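Gripper lets the pan handle rotate when lifting
Posted 22 July 2025 in Home and Shared Workshops

I have a six-axis arm on a bench in our shared workshop, running Pruris for motion control. The job is to pick up a small frying pan by the handle and put it down next to a bowl. The fingers close fine, but once the pan is a few inches up it tips nose down. I have the grip force at 50 percent. Pads are the small blue rubbery ones on each finger. Has anyone got this to hold?

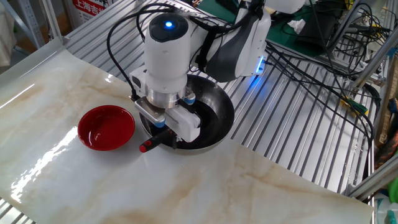
3 replies

hutia_bench
Your grip point matters more than force. Weigh the pan and find where it balances. Mine is 266 grams and balances just inside the rim, so any grip on the handle has to resist a twist. Move the fingers as close to the pan as you can without touching the rim. Then raise the force in small steps and lift an inch each time. Also slow the first part of the lift. In Pruris that is the approach/retract speed, not the global one.

Birnard
just use a lighter pan

solderpot6
Agree with the first reply. Wipe the pads with alcohol too, mine had cooking oil on them. If it still turns, longer pads help. I printed a set with a shallow V groove and they have held for roughly 3 months. Check that your force limit isn't being reset when the program restarts, mine was.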